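Wycliffe Makori was late to meet me, and he came in apologizing with a paper sack of onions under one arm, which he set on the chair beside him as though it were a third guest. He had stopped at a farm stand on the road into Nalport and gotten to talking. If you have ever stood in his line on a busy evening, you'll know that getting to talking is how he does most things.

Makori runs Okabe, the small supper kitchen in Sestmont that opened last July with one stove and a menu of 9 dishes. He's a big, soft-spoken man who learned to cook from his grandmother, and he'll happily spend twenty minutes on how she did her beans (low heat, lid on, no peeking).

"She cooked for whoever was in the yard," he told me. "Cousins, the man who fixed the pump, somebody's teacher. I thought every house was like that. Then I moved away and found out people eat dinner by themselves standing at the sink!"

He spent years on the line at Zerent, a hotel restaurant where the banquet room sat 200, and he speaks of it fondly, burns and all. "I learned to be fast there. I learned to salt properly. But I never once saw anybody's face when they ate, and that started to bother me."

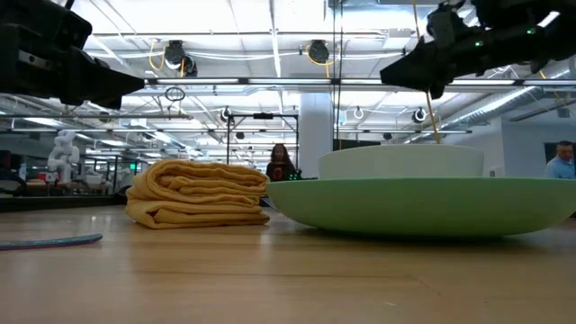

Bowl, plate and a folded yellow cloth on the table.

At Okabe he sees plenty of faces. The stove is right behind the counter, and regulars have gotten into the habit of telling him how the stew compares with last week's. He keeps a notebook of what they say, along with the number of suppers served. The first month came to 696, and the second to 829, and he read me both figures twice with such plain delight that I wrote them down twice.

I asked what he would tell somebody who wants to cook more at home but comes in tired at six o'clock.

"Start the onions," he said. "Before you take your coat off, before you decide anything. Once there are onions going in the pan you'll think of something. Eggs, rice, a can of tomatoes, it's all fine. And make too much, so you have to call someone."

He'd like to add a lunch service by winter, if he can find a second cook who doesn't mind the singing. There may be a class for kids too, starting with flatbread, since they get to slap the dough around. Then he looked at the clock, said a word I won't print, and hurried off to start the beans. He had to come back for the onions.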